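4.2 Puesta en marcha de la lámpara de sobremesa Hallar 892

Sitúe la lámpara sobre una superficie plana antes de conectar el cable.

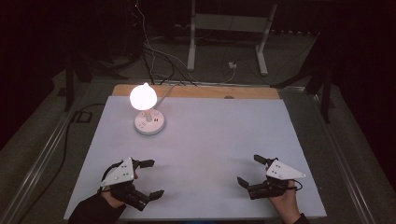 Paraskevi Giannakopoulos pregunta si el temporizador conserva la hora de apagado tras un corte de corriente. No la conserva: al restablecerse el suministro hay que repetir los pasos 4 y 5.

1. Retire el embalaje y compruebe que el cable no presenta cortes ni aplastamientos.
2. Enrosque la bombilla a mano, con la lámpara desenchufada, hasta notar un tope suave.
3. Conecte el cable a una toma de pared. La lámpara queda en espera.
4. Mantenga pulsado el botón de encendido durante dos segundos. La luz se enciende con la intensidad máxima.
5. Pulse brevemente el botón de temporizador para fijar el apagado automático a las 8 horas. Una segunda pulsación lo anula.

Nota: la intensidad elegida se guarda en memoria – el temporizador, no. Las unidades fabricadas antes de julio no disponen de memoria de intensidad.

PRECAUCIÓN: no sustituya la bombilla con la lámpara conectada. Deje que se enfríe por completo antes de tocarla.

PRECAUCIÓN: no conecte la lámpara a reguladores de pared. El regulador interno puede sufrir daños que la garantía no cubre.

Si la luz parpadea al encenderse, desenchufe la lámpara, reapriete la bombilla y repita el paso 3. Si el parpadeo continúa, pruebe con otra bombilla del mismo casquillo y potencia. Las bombillas de recambio Gavitz son compatibles con este modelo.

Para la limpieza, véase el apartado 4.3.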